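## Shop notes: the railway comics are finally catalogued

Well, it took most of the winter, but the railway comics are done! Regulars will remember me moaning about the boxes that came in from a house clearance out at Dikley. I said I'd have them listed in a fortnight. That was in February. Sorry to everyone who kept emailing, and thank you for being so nice about it.

The bulk of the lot is *Kernorness*, the old weekly about the branch line that never quite gets finished. I have 147 issues of it now, in mixed condition (and I do mean mixed – there are some lovely bright ones, and there are some that have plainly been read in the bath). The colour on the early numbers is a funny muddy orange, which puts some people off, but I've always had a soft spot for it. The staples are rusty on nearly all of them. I haven't pulled any out or replaced them, so what you get is what was in the box.

If you're filling gaps, please send me your wants list by issue number and not by cover. I had a lovely chat with a customer on Saturday about "the one with the flood" and we worked out between us that there are six with a flood.

Prices are pencilled on the backing board, never on the comic itself. Reading copies start at $6, and the best of them go up to $65. There's one complete bound run of *Yokoyama*, the mountaineering serial, and I've put $700 on that. I know, I know. But it has all the fold-out maps, and I've only ever had the maps turn up loose before, usually with somebody's tea on them. The spine is sound. There's a bookplate inside the front cover and a bit of foxing on the endpapers, and I'll happily send you close-ups of both before you commit to anything.

Grading, because I always get asked: I use four words and that's it. Fine, good, fair, poor. If I've written "fair" it means it's complete but tired, probably with a rolled spine and a name on the cover in biro. "Poor" means something is missing and the listing will tell you what. I don't do decimals, I'd only argue with myself.

Still to come is a small pile of *Vuvum* annuals, all with their dust wrappers, though two of the wrappers have been mended with sticky tape that's gone brown. I'm leaving the tape alone. I tried lifting some off a different book years ago and took half a rocket with it.

Postage is flat within the country for up to six comics, and anything heavier I'll weigh and quote. The bound run has to go insured, no exceptions.

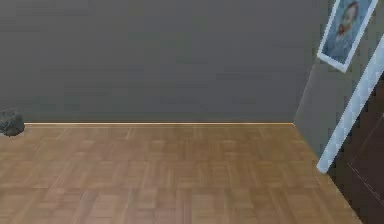
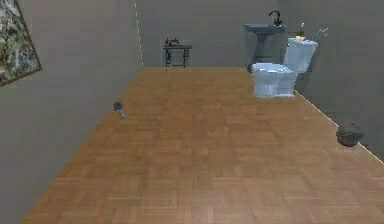
On the tape, one subscriber wrote back to the last newsletter that leaving it alone is right for the wrappers but that I should at least slip a sheet of acid-free tissue between the wrapper and the boards, as the brown will creep through to the cloth if it's given long enough. I've ordered a packet, and the annuals will be listed once they're all tucked in.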